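Instrument tray station: monthly inspection checklist with comments

Site: Soltberg practice, preparation room
Month: October
Checked by: Rianne Dewulf
Second signature: Noemí Cisneros
Form kept in: blue binder, shelf under the printer

Mark each line OK, ACTION or N/A. Comments go under the line they belong to. Actions carry over to next month's form until someone has signed them off.

1. Work surface and drape

1.1 Table wiped down before the drape goes on. OK

1.2 Drape free of holes, pulled threads and stains. OK
Comment: The drapes from the last Lozano delivery are a bit heavier than the old ones and come out of the pack with sharp folds. Please don't mix the two sorts in one drawer.

1.3 Drape laid so that the tray stands steady. ACTION
Comment: A fold in the cloth is acceptable as long as it does not run under the tray. Smooth the side you are going to work on first. If the tray rocks when you press a corner, lift it off and lay the cloth again — do not pull the cloth from under a loaded tray. I have asked Gordon to add this to the starter sheet, which still says only "cover the table". 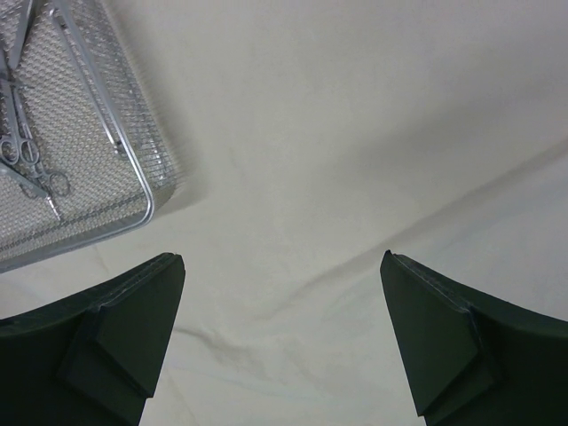

1.4 Spare drapes within reach. OK
Comment: 11 in the drawer. Reorder when we are down to four.

2. Mesh trays

2.1 Rim smooth all the way round, corners included. OK
Comment: Run a gloved finger along the inside as well as the outside. Tray 35 was taken out in the summer for a burr at one corner and has come back repaired. No catch felt this time.

2.2 Mesh whole, no broken or lifted wires. OK
Comment: Hold the empty tray up to the window. A broken wire is hard to see against a white cloth and easy to see against daylight.

2.3 Mesh clear of lint and residue. ACTION
Comment: Lint in the mesh of two trays on the rack. Brushed out and put back through the washer. Consuelo thinks it comes from the cotton wipes. We will try the Clekix ones for a month and compare.

2.4 Tray number readable on the tag. OK
Comment: Tag 108 is getting faint. It can wait until the next tag order.

3. Instruments

3.1 Ring handles intact, no rough spots inside the rings. OK

3.2 Hinged instruments open and close without sticking. ACTION
Comment: One pair of scissors stiff at the pivot. Set aside in the repair tub with a note. It had been oiled already, so please don't oil it again and return it to the rack.

3.3 Tips meet and are not bent. OK
Comment: Check pointed instruments one at a time. Points that rest in the mesh can go through an opening and get bent when the next person lifts the instrument out by the handle.

3.4 Instruments sorted before the tray leaves the table. ACTION
Comment: This is the line we fail most often. For the first look over it does not matter if they lie across each other, but before the tray goes on to packing the ring handles should be at one end and the tips should all point the same way. Rocío found two trays on the packing shelf at 7.40 in the morning that had not been sorted, and had to do both again before the first list. If you are called away halfway through, leave the tray on the table with the orange card on it.

3.5 Nothing stacked on top of fine instruments. OK
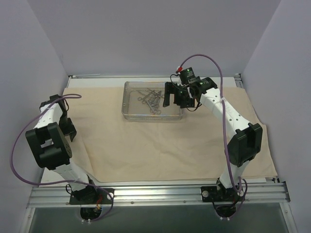 4. Lighting and surroundings

4.1 Lamp works, both brightness settings. OK

4.2 Magnifier clean and not scratched. ACTION
Comment: Scratched near the middle. Replacement lens asked for from Tikenix, no delivery date yet. Use the one from the store room until then and put it back at the end of the shift.

4.3 Floor dry, nothing left in the walkway. OK

5. Paperwork

5.1 Previous month's actions signed off. ACTION
Comment: All except the lint tray for the washer door. Gordon has the part and needs the machine free for an hour.

5.2 Instrument list matches the contents of each tray. OK
Comment: Lists checked against the trays by Noemí and me together, one reading out and one looking.

Carried over to next month: 1.3, 2.3, 3.2, 3.4, 4.2, 5.1

Signed: R. Dewulf, N. Cisneros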